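Ticket: Sim collection, tabletop pick set — episodes saved with the wrong target label
Project: Prareck
Queue: Simulation and data
Status: Open, workaround in place
Opened: Thu 11 July

First entry

Hello all, and sorry in advance for the length of this one, but I'd sooner write it all down while it's fresh than have somebody go through the same afternoon again.

I've been collecting teleoperated pick examples in the simulator for the Prareck set, using the usual wrist view and the mixed objects from the Ovov asset pack. The target for each episode is drawn at random when the layout loads, the prompt comes up on the operator's screen, and off you go. Lovely when it works. The batch I was on was meant to be 100 episodes, and I got to the end of it quite happily before I thought to play a few back.

What I found is that the prompt saved in the episode file doesn't always match the prompt I was given. I would have been asked for the purple block, gone and fetched the purple block, and the file says "pick up the banana". The joint positions are fine, the pictures are fine, the gripper signal is fine. It's only the words that are wrong, and of course the words are what the policy is going to be conditioned on, so it's about the worst thing to have wrong.

I went through the whole batch by hand with a pot of tea. 36 of the 100 have the wrong text.

What I've tried so far

Restarting the simulator between episodes. No change, and painfully slow.

Turning off the lighting and texture randomiser, in case the reload was upsetting something. No change, so I've put it back on.

Going back to the February build of the recorder. This one did make a difference! I ran 40 episodes on it and every label was right. It doesn't write the gripper width at the full rate, though, so I can't use those for the real set, much as I'd like to.

Running on the other workstation (Echevarría, the one by the window). Same fault, so I'm fairly sure it isn't my machine.

Second entry

A bit further on. I noticed that the bad episodes all come after a reset where I'd thrown away the previous attempt. If I keep an attempt, the next label is right. If I press discard and the layout reloads, a new target is drawn and shown to me, but it looks as if the recorder is still holding the old one. I loaded layout 43, which has its objects nicely spread out, and went back and forth on it until I could make the fault happen whenever I wanted. 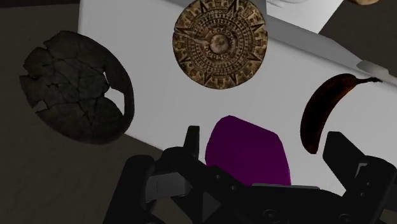

Stirnari Manipulation Group, Data Collection Team

The view is from one of those attempts, with the gripper open and the purple object between the fingers. The prompt on my screen was for the purple block. The saved file asked for the banana, over to the right, which was the target in the attempt I'd discarded just before. I repeated it with the cracked plate and then the round carved disc as the discarded target, and each time the old name was carried over into the new file.

So, to reproduce it: load layout 43, start recording, discard, wait for the reload, then record and save as normal. Open the file and compare the instruction field with the operator log. The operator log is always right, by the way, which gives us a way of rescuing things.

Third entry

Workaround, for anybody collecting before this is fixed. After a discard, close the episode panel and open it again before you press record. It adds a few seconds and it's a bit of a nuisance, but I haven't had a wrong label since I started doing it. Please don't rely on the discard key by itself.

For the batch I've already done, I've written a small script that takes the prompt from the operator log and puts it back into the episode file, matching on start time. It's in the shared tools folder with a short note on how to run it. It makes a copy of each file before touching it — I'm a cautious soul — so please leave those copies where they are for now. I've played back all 36 of the repaired ones and they read correctly.

Still to do

The proper fix belongs in the recorder, which ought to read the target when recording starts, and I'd be very grateful if whoever looks after that could pick it up. I'd also like a check at save time that compares the two prompts and complains loudly if they differ.

Older batches may well have the same trouble if they were collected on the current build. I haven't looked at them yet. Please hold off sending any of them to training until the script has been over them, and put a note on this ticket when you've done one so that we don't double up.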